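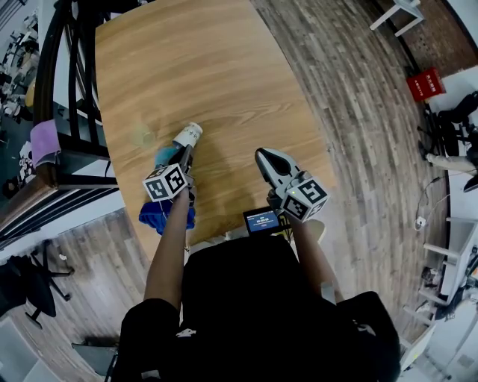 Mesa de madera clara, vaso de papel y paño azul. A la izquierda del vaso, el círculo verde.

Utilizamos cookies para mejorar su experiencia. Aceptar | Configurar

Kiri Nepia
1/ Abro un hilo sobre la limpieza de una mesa de madera. Es un tema pequeño, pero llevo ya varias semanas con él y quizás mis notas le sirven a otra persona. Corrijan mi español si hace falta, lo agradezco.

2/ Lo que me preocupa es el círculo verde pálido. Es muy débil y con poca luz casi no se nota. Con la luz de lado sí lo veo, y una vez que lo he visto ya no puedo mirar otra cosa.

3/ Mi teoría es el té verde. En casa bebemos mucho y los vasos de papel se quedan a veces toda la tarde en el mismo sitio. No tengo pruebas. Kendra Grewal dice que puede ser pintura de acuarela, y tampoco tiene pruebas.

4/ Compré la mesa de segunda mano en Ruawai, en febrero. El vendedor me dijo que el acabado era de aceite, sin barniz. Esto es importante: una superficie aceitada absorbe más y no se debe tratar como una barnizada.

5/ Primer intento: paño con agua tibia y dos gotas de jabón neutro, bien escurrido, siempre en la dirección de la veta. Después, otro paño seco. Resultado: la mesa más limpia y el círculo igual.

6/ Segundo intento: bicarbonato con un poco de agua, hasta formar una pasta. La dejé ocho minutos y la retiré con suavidad. El círculo perdió un poco de color – o yo quise verlo así. Si lo prueban, primero en una esquina por debajo.

7/ Tercer intento: el jabón para madera de Listari. Huele muy bien (a naranja, creo). Para el polvo y la grasa de los dedos me gusta mucho. Para el círculo no hizo nada.

8/ Sobre los paños. El azul lo reservo para la mesa. El de color lavanda es para secar y se airea en la barra negra. Antes usaba el mismo para todo y dejaba marcas grises en la madera, que me costó mucho entender de dónde venían.

9/ Una pregunta que me hicieron ayer: «¿y por qué no lijas?». Me da miedo. Si lijo solamente el círculo voy a tener una zona más clara, y si lijo toda la mesa necesito sacarla de la habitación. Por la puerta entra de lado y con dos personas.

10/ Entonces, el plan para el domingo: quitar todo de encima, jabón neutro, dejar secar la noche entera, y el lunes una capa fina de aceite. Treinta minutos de espera y retirar lo que sobra con un paño de algodón que no suelte pelo.

11/ Y los vasos, con posavasos. También los de papel. He encargado unos de corcho en Plondero y llegan la semana que viene.

12/ Si alguien ha quitado una mancha verde de una madera aceitada, por favor me escribe con qué producto y cuánto tiempo lo dejó. Las fotos de antes y después me ayudan mucho.

13/ Añado una cosa que olvidé: no usen limón. Lo leí en un foro, lo probé en otra tabla de madera clara y me quedó una mancha nueva, más blanca que el resto. Esa tabla vive ahora en el armario.

1 de 1 páginas · Contacto · Condiciones de uso · © Sestside · Volver arriba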